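Backing up a home computer without making a hobby of it 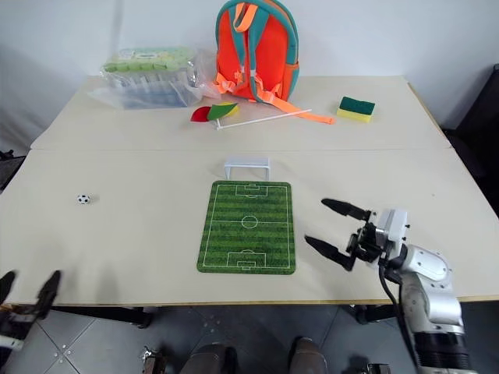 How often should you back up a home computer?

As often as you would mind retyping what's on it. For most households that means once a day for documents, done by a timer, and once a month for everything else, done by a person who has been reminded twice.

I write these tips for people who have one old desktop, one newish laptop and a drawer of cables that fit neither. My own desktop is called Jurneck and has run three different distributions, each of which I described at the time as the last. The laptop is Etora. Naming them is worth the bother, as you will find when you have two folders both called "backup-new".

Buy the drive before you choose the software. I lost most of a February comparing backup programs and had nowhere to put a backup. A plain external drive of 4000 GB will swallow the contents of an ordinary house, including the films you say you're going to watch.

Format it for the system you use. If every machine you own runs Linux, ext4 is fine. If a relative with Windows may need to read it one day, exFAT will do for loose files, though it forgets permissions and won't keep your symbolic links. Put those in a tar archive first.

Start with rsync. It's in every distribution's packages and it does one job. Run it with --dry-run the first time and read what it proposes. I mean read it. The --delete option makes the copy match the original, and it will match an empty folder very faithfully if you get the two paths the wrong way round. I have done this. Uldis Org has done it twice, and he's the one who warned me.

Mind the trailing slash. With it, rsync copies what's inside the folder; without it, you get the folder itself. I keep a note of this taped to the monitor and still get it wrong.

Leave out the rubbish. My home folder had 13 GB of browser cache and thumbnails in it, all of which would have grown back. Exclude .cache and the Trash. Keep .config, or you'll spend an evening putting your panels back where they were.

Save a list of your packages too. Mine came to 2240 lines, most of which I couldn't explain to a visitor, but it beats trying to remember the name of that one font.

Unplug the drive afterwards. A drive that is always connected will be there for every power cut, every mistyped command and every child with a juice. Mine lives in a biscuit tin in the other room -- not fireproof, but at least it isn't on the desk.

Then try a restore. Pick a file you care about, copy it back somewhere harmless and open it. Vaida Šimkus wrote in to say she had faithfully saved 432 photographs as shortcuts, every one pointing at the disk that had just died. She's now very keen on opening things.

Next month: labelling USB sticks, and what to do with the eleven you've already got.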